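Small countries and the people who left them

By Saoirse Keogh

My grandmother left the townland of Brelach in November with one trunk and an address in Halifax. She never went back. Her children grew up thinking of themselves as Canadian, and so did I, until I was old enough to be curious about the trunk.

Most writing about emigrants treats leaving as the main event. I think the second and third generations deserve more attention. They decide whether a diaspora lasts or turns into a surname and a yearly parade.

Tadhg Dolan, a cousin on my mother's side, spent years copying the parish registers at home. He found 1,486 baptisms before the worst of the leaving and traced 26 of those families to our part of Nova Scotia. Few of their descendants know which parish they came from. Some had the wrong county.

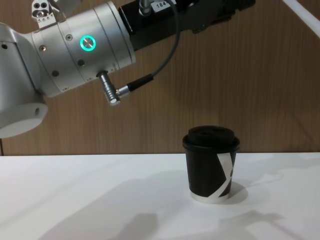 A robot arm with a teal ring light.

Governments like to talk about their people abroad, usually when they want investment or tourists. There is a speech and a website. I would sooner see the money go to local record offices, and to language classes that run through the winter in church halls and libraries. A class of eight people who keep coming does more than a festival.

My neighbour Nisreen Mansour sees it differently. Her parents came from Lebanon, and she says food and weddings did the work in her family, with no help from any office. She may be right about the first generation born here. I am less sure about her grandchildren, who understand their great-aunts on the phone but answer in English.

There is also the question of who gets to belong. Dymphna Nic Giolla, who taught me what Irish I have, was told at home that she sounded foreign and told here that she sounded Irish. I don't think either place should be checking accents at the door – a person who learns the language at 50 has made more effort than I did at 20.

I still have the trunk. The address inside the lid is in pencil, and I went over it in ink last winter before it faded any further.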